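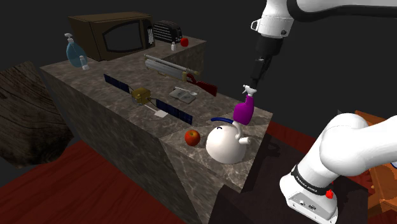 Grant updates | Ernside Community Kitchen

Hello all, Babatunde Oyewole again with the April report. Thursday lunches are going really well (we served 496 meals this quarter, up from 300 last time!) and the new slot at Plernau has finally found its feet. People stay on afterwards for tea and a natter, so we've moved closing time to half three.

Money next. The veg bill is higher than I'd budgeted, mostly onions and tinned tomatoes, and I've shifted a bit across from the printing line to cover it. Receipts are in the shared folder. Seven people have signed up for the food hygiene course and three have passed so far – very proud of them.

Still to sort: the van insurance, and a date for your visit. Would early afternoon suit?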